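Krajewska opens a second workroom and brings back the mending counter

For release: June

I'm Krystyna Brzozowska, and I run Krajewska, the clothing repair shop on the corner of Pruker Street. I've never written a press release before (my sister-in-law says I should sound more official, and I've decided to ignore her), so bear with me, this is going to sound like me talking over the counter with pins in my mouth.

The news first. Krajewska is opening a second workroom upstairs, and from the first Tuesday in June our mending counter is back for walk-ins. You bring in a coat, a zipper that won't budge, a hem that came down on the bus, and one of us looks at it while you stand there. Small jobs get done on the spot. Bigger ones get a ticket and a pickup day, same as always.

We closed the counter when the old lease on the back room ran out and four of us ended up sewing in a space meant for one and a half. There was simply no place for a customer to stand! We kept going with drop-offs only, and people were very patient about it, but I missed the talking. I like hearing where a jacket has been. You also get a much better idea of what's wrong with a pair of pants when the person who wears them can show you how they sit down.

Last year we repaired 379 winter coats, and that's just coats. Most of them needed linings, and lining is slow work. Lech Chmielewska, who has been cutting for us since the beginning, did a huge share of those and still came in cheerful on Mondays, which I can't say for myself. Lech gets the big table upstairs, under the window, and I am not to put my lunch on it.

So, prices. A plain hem is 20 dollars. A zipper replacement on a jacket starts at 40 dollars, and that includes the zipper unless you want something fancy or very long. Buttons are 2 dollars each sewn on, and if you've lost the original we have drawers and drawers of them, so come and have a dig. We'll quote linings after we've seen the coat. I know some shops do it over the phone, and I used to, and I got it wrong every time.

We're also starting an evening class upstairs, taught by Lorna MacKinnon. Lorna worked in theater wardrobe for years and she can turn a collar faster than I can find my glasses. Her class covers the stuff people really want to know, like darning a sweater elbow so it lies flat, taking in a waistband, and patching the inside of jeans before the hole gets to the outside. Bring something of your own to work on. If you don't own a machine, use one of ours. The class runs from 6:30 to 8:30 p.m., and tea is included.

"People come in apologizing for the state of their clothes, and I love those clothes," Lorna told me when I asked her for something I could put in here. "Bring me the sweater with the terrible elbow. I'd much sooner start with that than a tidy practice square."
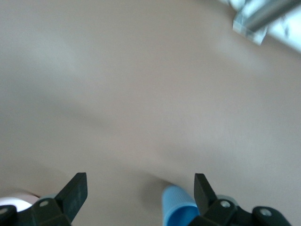
Anyway, the class is small and I'd like to keep it that way, so please sign up at the counter or call the shop before you come. If it fills up we'll run it again after the summer. Hatem Ragab from Wondton, the noodle place next door, has already put his name down and has asked three times whether he can bring aprons. Yes, Hatem, bring the aprons.

Speaking of Wondton, they're feeding us on opening day. Come by any time from 10 in the morning and there will be dumplings on the sidewalk table for as long as they last. Lech will be doing free button repairs until noon, one garment per person please, and I'll be upstairs showing people the new room and probably talking too much.

A few practical things. The stairs up to the workroom are steep, so if they're no good for you, tell us and we'll do your fitting on the ground floor. We can't take leather or wetsuits. We do take curtains now, which we didn't before, but please wash them first. I'm begging you on that one.

If you're from a newspaper or a radio station and want to come and see the place, mornings are best. Ask for me at the counter, or for Lech if I'm out buying thread. We open at 9 and the bell on the door sticks, so give it a good push.

Contact: Krystyna Brzozowska, Krajewska, Pruker Street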